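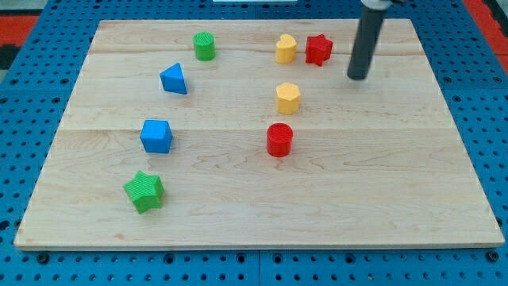 Shape blocks on the wooden board.

Office security check, Negi women defenders' support desk
Checked by Umesh Sengar, October

Front door lock: OK. Spare key moved to Molby.
Visitor book: names now kept as initials only.
Case files: 31 in the locked cabinet, 11 still to be scanned.
Laptops: disk encryption on for all but one – fix before the next court hearing.
Emergency contact list: out of date. Two lawyers have changed numbers.
Threat log: last entry complete, police vehicle outside at 20:40, plate noted.
Check-in calls: missed twice this month. Call again after 20 minutes, then ring the Astura office.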